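Jistlow Camogie Club opens entries for its biggest summer tournament yet

For release 3/27/18

Jistlow Camogie Club is delighted to announce that entries are now open for the Bodin Shield, the under-14 tournament that has grown from a wet afternoon on a borrowed field into one of the friendliest fixtures in the juvenile calendar. This year's competition will be played across two days at the club's grounds on the Stemitz Road, and for the first time there will be a full programme of matches for the clubs who do not reach the closing stages, so that every girl who travels goes home having had plenty of hurling.

Those who have been with us before will know how the weekend runs. Teams are drawn into groups on the first morning, the group games are played in short halves so that legs stay fresh, and the knockout matches follow on the second day with the Shield final as the last game on the main pitch. The new part is the Bodin Plate, which will bring in the third and fourth placed teams from each group. Several visiting mentors asked for something of the sort after last year's tournament, when a few panels had a long drive home after losing their group games by a point or two, and the club is very glad to have found the pitch time to do it.

Sebastián Sosa, the tournament director, has been looking after the fixtures for 6 seasons and has spent much of the winter working out how to fit the extra games in without anyone having to throw in before breakfast.

"I love this weekend, I really do, and I would run it every month if my family would let me," said Sebastián. "You have girls arriving who have never met, and by the second day they are swapping jerseys and pucking around together behind the goals. Some of them end up on county development squads side by side a year or two later and they still talk about the Bodin. We wanted to give more of them a proper second day, and I think the Plate will have some of the best matches of the lot."

The tournament is once again supported by Coritz, the family-run sports outfitters in the town, who will supply the match sliotars and a set of training bibs for both winning clubs. Coritz have stood by juvenile camogie in Jistlow since the club had only one team, and we would like to say a very warm thank you to everybody in the shop, particularly for opening up early on tournament mornings for the players who have left a helmet or a pair of socks at home.

Improvements at the grounds

Visitors who were last here in October for the autumn blitz will notice a good many changes. The drainage on the second pitch has been relaid along the road side, where the water always used to sit, and the goalmouths at both ends have been reseeded and roped off to give the grass a fair chance before the summer. The hurling wall has been repaired and repainted, and a new gate beside it means that players can get from the warm-up area to the second pitch without crossing in front of the main stand.

All of this has been paid for by the club's winter fundraising, which brought in €3129 between the sponsored walk, the table quiz and a very well attended céilí. We are grateful to every household that bought a ticket, sold a ticket or simply turned up and danced. A further €530 came from the sale of second-hand hurleys and helmets, all of them checked over first, and this has gone straight into the equipment fund for girls who are just taking up the game.

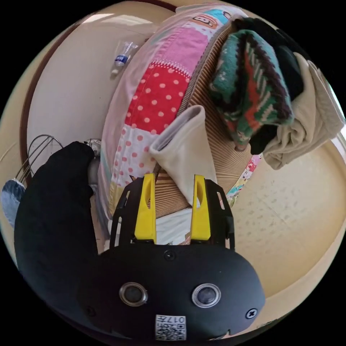
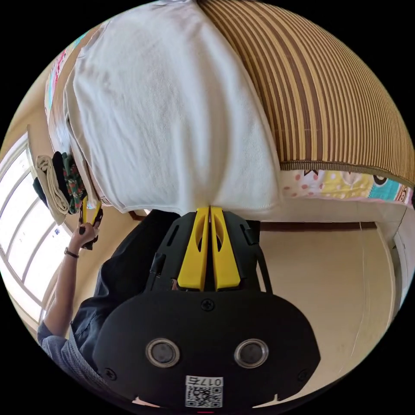

How to enter

Clubs may enter one panel each, with a second panel accepted if there is room once the closing date has passed. Please ask for an entry form from the tournament desk at the Jistlow clubhouse, either by calling in on a training evening or by writing to us, and return it with the name of the lead mentor, a contact number and the colours your team will be wearing. If you have a change strip, do mention it, as we had three green teams in the one group last year and the referees have asked us very nicely not to do that again.

Players must be under 14 for the current season and registered with their own club. Helmets with faceguards are to be worn for all matches and for all warm-ups. Panels may use rolling substitutions throughout the group games, and we would encourage mentors to give everybody a decent run in them. The full rules will be sent out with the draw.

Teams travelling a long way can ask to be placed in the later group games on the first day, and we will do our very best to help. There is parking for coaches at the Stemitz Road entrance, with cars asked to use the lower field. Hot food, sandwiches, tea and a great deal of home baking will be on sale in the clubhouse on both days, and there will be a puckout competition for younger brothers and sisters on the small pitch during the break before the semi-finals.

Referees and helpers wanted

With the Plate added to the timetable, the tournament will need more referees and umpires than before. Anyone who holds a whistle and would enjoy a day or two of juvenile camogie is asked to get in touch with Sebastián through the clubhouse. Younger referees who have lately finished their training are especially welcome and will be paired with someone more experienced for their first game. We are also looking for people to help with scoreboards and parking, and a hot dinner is provided for everyone who does a shift.

Admission for spectators is free on both days.

About Jistlow Camogie Club

Jistlow Camogie Club fields teams from under-8 to adult and welcomes new players at every age, including mothers and aunts who would like to join the social team. Juvenile training takes place at the Stemitz Road grounds throughout the season, and hurleys and helmets can be borrowed for a girl's first few sessions.

Press enquiries: Sebastián Sosa, tournament director, care of the clubhouse, Stemitz Road, Jistlow. Photographers and reporters who plan to attend the finals are asked to let the club know beforehand so that pitchside passes can be left at the gate.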